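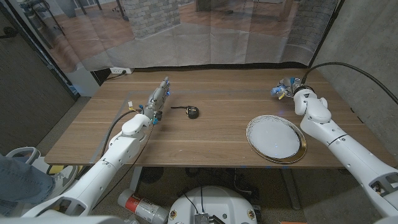 Speaker notes, student project night (20 minutes, then questions)

Hi everyone, thanks for sticking around after the pizza! I'm speaking for the second-year crew tonight, so if I get something wrong the others will yell from the back row, and they're allowed to.

Our project is called Curex. Two arms, two hands, one table, and a list of household objects we'd like it to handle sensibly. We had 4 months and a budget of 3000 dollars for everything we couldn't borrow, and I'll come back to that because the budget slide is pretty funny.

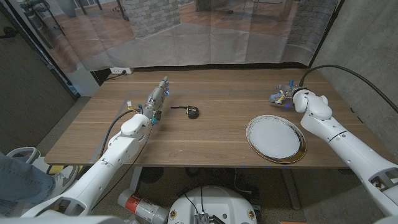 Jaltport Student Robotics Club

Pause on this one and let people look. Tape measure in the middle, plate off to the right. I get asked why a tape measure, and my favourite answer is that it's a rotten little object. It's small, it's chunky at one end and thin and flat at the other, and the hand has to decide which bit it's after. Plates are their own headache (a flat thing on a flat table, where do you even put your fingers?).

Mention the tape outline on the tabletop. That's our work area, and it saved us so many arguments about where things go.

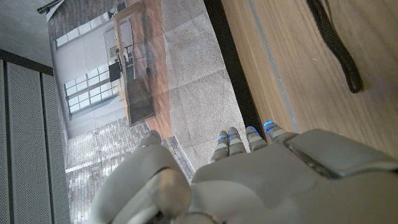

Part two: what the hand sees

Slow down here, I always rush this bit. The wrist view comes in at a funny angle, so the table runs up the side and the room on the backdrop lies over sideways. You get used to it, sort of. Point out the fingers and the blue rings.

Then the numbers. We logged 178 runs over the term and labelled 3726 stills by hand, mostly in the evenings, with a lot of chips. Say thanks to the Flikholm first-years for helping with the labelling!

If someone asks about the software, the planner is called Ong and it's ours. It's slow. I love it anyway. Skip the architecture slide if it's past 7:30.
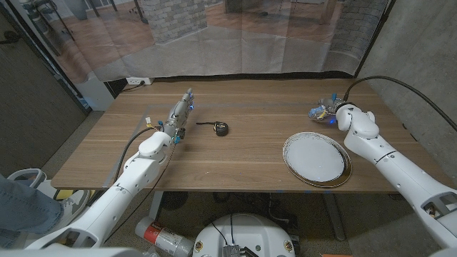 Both hands over the table, tape measure between them.

Leave this up during questions. Sign-up sheet is by the door, no coding experience needed, and we meet again in May.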